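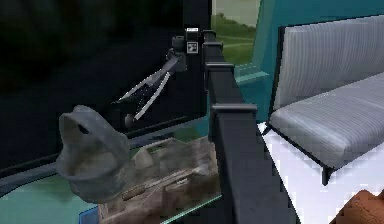 To: gripper-trials list
From: Evaluation Office, Nodska
Subject: Re: Simulated trials, long-finger gripper, request for clarification before the November release

The Evaluation Office thanks the Mishra laboratory for its message, which is quoted in part below. Replies are set between the quoted passages. Members who have not followed the earlier exchange should read the protocol note, second revision, before responding.

> We have now completed our share of the simulated trials with both
> grippers, the Lolard long-finger model and the Vorard parallel model.
> In total we ran 1,091 attempts across the living room and workbench
> scenes. Of these, 483 were made with the Vorard gripper before we
> received the corrected contact settings. We would like to know whether
> those attempts must be repeated.

They must be repeated, but not in full. The contact settings issued with the first revision gave the finger pads a higher friction value than the manufacturer's data sheet supports. Attempts on rigid objects with flat sides were affected very little when this office reran a sample. Attempts on soft or rounded objects were affected a good deal, always in favor of the gripper. The laboratory is asked to repeat only the attempts on objects listed in groups C and D of the protocol note. Results for groups A and B may stand, provided that the settings file is named in the record.

The original attempts should be kept. Please move them to the folder for superseded results and leave the file names unchanged.

> Our second question concerns the tabletop scene with the gray pouch
> and the wooden tray. The long fingers open into a wide V, and the two
> tips do not reach the same distance. In several attempts one finger
> met the pouch well before the other. Our operator recorded these as
> failures of approach. A second operator recorded the same kind of
> attempt as a grasp failure. Which is correct?

The point of contact decides the matter. If either finger touches the target before the close command has been sent, the attempt is a failure of approach, and the code is AP-2. If the close command has been sent and the object then moves out of the fingers, the attempt is a grasp failure, and the code is GR-1. The operator's view of which finger "should" have arrived first is not to be considered.

The office accepts that this rule was poorly worded in the first revision, and that two careful operators could read it differently. Any attempt recorded before this message may be recoded from the log without a new run. The log holds the time of the close command and the time of first contact, and these two entries are enough.

Members working with the same tabletop are reminded that the pouch and the tray stand close together, and that the pouch partly hides the tray from some camera positions. A contact with the tray while the pouch is the target is to be recorded as a scene contact, code SC-1, even when the grasp goes on to succeed. A successful grasp with a scene contact counts as a success in the main table and is also listed in the secondary table.

> Third, the small peg in the tray. We find it very hard to compare the
> two grippers fairly on this object. The Lolard fingers are slender
> enough to enter the tray, but small errors at the wrist become large
> errors at the tips. The Vorard fingers are short and steady but tend
> to meet the side of the tray first. We propose that the peg be removed
> from the comparison.

The proposal has been considered and is not adopted. The purpose of the comparison is to show members where each gripper is suitable, and an object on which both have difficulty for different reasons is of use to them. The office does agree that a single success rate for the peg would mislead. In the November release, the peg results will be given in a separate table with one column for each failure code, and no combined score will be shown.

Laboratories are asked to use the following starting conditions for the peg, which replace section 5 of the protocol note:

Fingers fully open at the start of the descent.
Closing speed at the low setting for both grippers.
Peg turned to a new angle for each block of attempts, from the supplied list of angles.
Wrist camera and room camera both recording.
No manual correction after the descent begins.

Each laboratory should make 130 attempts on the peg with each gripper. Where a laboratory has already exceeded this number under the correct settings, the first 130 will be used.

> Fourth, marker tracking. With the marker on the wrist housing, our
> pose estimate is good when the room camera faces it and poor when the
> wrist turns away. We have been using the simulator's own pose in place
> of the estimate in those cases. Is this allowed?

It is not allowed for the results that will be compared with hardware. The simulator's pose has no error, and no laboratory will have such a value on a physical arm. Where the marker estimate is lost, the controller is to hold its last accepted pose for 400 milliseconds and then stop. A stop of this kind is recorded as TR-1. The laboratory may submit a second set of results using the simulator's pose, clearly labeled, and the office would welcome it as a measure of how much is lost to tracking alone.

Several members have asked whether a second marker may be added to the housing. For this round the answer is no. The hardware units were shipped with one marker, and the simulated model is meant to match them. The question will be taken up again when the protocol for the next round is drafted.

Members should also check the room camera for strong differences in background. In the living room scene the fingers stand out well against the dark panel and less well against lighter surfaces, so a detector tuned on one camera position may do badly on another. Please state the camera position by its letter in every submission. Submissions without it will be returned.

> Finally, we would ask for more time. Repeating the affected attempts
> will occupy our machines for longer than the schedule permits, and we
> share them with two other groups.

An extension is granted to all laboratories. Results for groups A and B remain due on the original schedule. Results for groups C and D, and for the peg, may be submitted up to the closing date for comments on the draft. The portal closes at 5:00 p.m. local time at Nodska, and files received after that hour will be held for the following release.

Some smaller matters that reached the office outside the list are answered here so that all members have the same information.

The arm controller may be updated to the current version if the update is made between blocks. It may not be made within a block.

The glass tabletop is a rigid surface in the physics model, and its transparency has no effect on contact. It does affect simulated depth readings. Laboratories using depth for the approach should keep the depth noise option on, as it is in the supplied configuration.

Finger length must not be changed in the model. One laboratory shortened the Lolard fingers to bring them closer to the Vorard reach. Those results are of interest but describe a gripper that is not under test, and they have been set aside with the laboratory's consent.

A corrected settings file and the third revision of the protocol note will be posted to the members' area. Objections to the changes described above should be sent to this list, with the section number in the subject line, before the draft tables are circulated.

Evaluation Office
Nodska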